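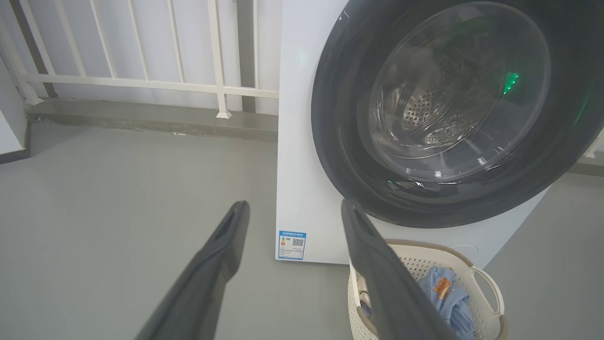

3.2 Household survey and wash habits

Laundry is a large and poorly recorded part of household water use in Varside. The utility meters whole buildings, and before this study the only figures for single apartments came from a billing exercise that left out tenants who shared a supply pipe. We therefore asked households directly. The survey covered 280 apartments in two districts, Escobar and Varkgate, and was carried out by visiting interviewers using a printed form. Households were asked which type of machine they had, and the form separated top-loading machines from front-loading ones with a round door and a perforated steel drum behind the glass, as in Figure 2. Twin-tub machines were entered under "other," along with hand washing and the use of a laundromat.

Figure 2. A white front-loading washing machine, the type coded F in the survey.

Of the 280 households, 200 agreed to keep a wash diary. The diary was a single folded sheet for each week, with one line per load. The person doing the wash wrote down the day, the program, the temperature setting, and whether the drum was full, half full, or less than half full. We did not ask for the weight of the load. In the pilot, most people left that box blank or wrote the rated capacity printed on the machine, and neither answer was of use.

Complete diaries were returned by 127 households. A diary was treated as complete if no week was missing and if the program was given for every load. Diaries with a missing temperature setting were kept, and the default temperature for the named program was used in its place. Households in Varkgate returned fewer complete diaries than those in Escobar. Many of the Varkgate apartments are let by the room, and in these the sheet was often filled in by one tenant only. Such diaries were removed from the analysis when a second tenant confirmed that other loads had been washed.

Water use per load was not measured in the home. It was taken from a lookup table that gives a volume for each machine type, program, and fill level. The table was built by Hélder Brandão from bench tests at the Trirnton laboratory and is given in full in Appendix B. It assumes that the machine is in working order and that the inlet pressure is within the normal range for the district. Older buildings in Escobar have low pressure on the upper floors, but this mainly lengthens the fill time and has little effect on the volume drawn.

Two limits of the method should be noted. First, people who keep a diary may change how they wash, for example by waiting for a full load. We compared the first and last weeks of each diary and found no clear drift, although this does not rule out a change that began on the first day. Second, the diaries were kept in December, when more laundry is dried indoors and heavier clothing is worn. The yearly totals in Section 4 are adjusted for season using the building meter records, and the unadjusted values are listed beside them.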